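Drorcombe pallet network - collection and trunking records

What's in here

Booking and trunking records from the Drorcombe depot, put together for anyone working on load planning or late-collection problems. Two tables, plain CSV, one row per consignment in the first and one row per trunk run in the second. Covers 105 postcode districts. Howard Fothergill did the export, Trinidad Tan did the cleaning and most of the column names.

collections.csv
consignment_id, district, pallets, booked_slot, arrived, tail_lift (y/n), notes

trunks.csv
run_id, origin, hub, depart, arrive, deck_spaces_used, haulier_code

Hub is either Prundar or Catterall. If its blank the run went direct.

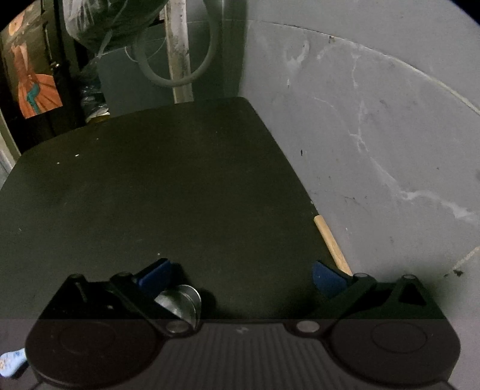
Gripper and dark board.

Known problems

- arrived is typed in by hand up to November, then comes off the driver's handset. Don't compare the two halves without allowing for that.
- Haulier code 101 was used for any subcontractor not yet set up, so it is not one firm. Leave it out of any per-haulier figures.
- Half pallets counted as full ones on the Catterall runs. Prundar does it properly. Still to fix.
- Times are local, no offset. Overnight runs can look like they arrive before they leave - add a day.
- notes is free text, cut at 200 characters, and spelling is whatever the clerk put.

Taken out before release: customer names, street addresses, driver names, rates. Please dont try to work the rates back from the pallet counts, it won't come out right anyway with fuel surcharge missing.

Loading

Comma separated, UTF-8, header on the first line. Read consignment_id as text or you will loose the leading zeros. Join on the lookup file, drorkarance_map.csv, which ties consignments to runs. A split consignment has more than one line in there.

Use

Fine for teaching and research. For commercial use ask Howard first. Corrections to Trinidad, with the run_id - without it she can't find the row.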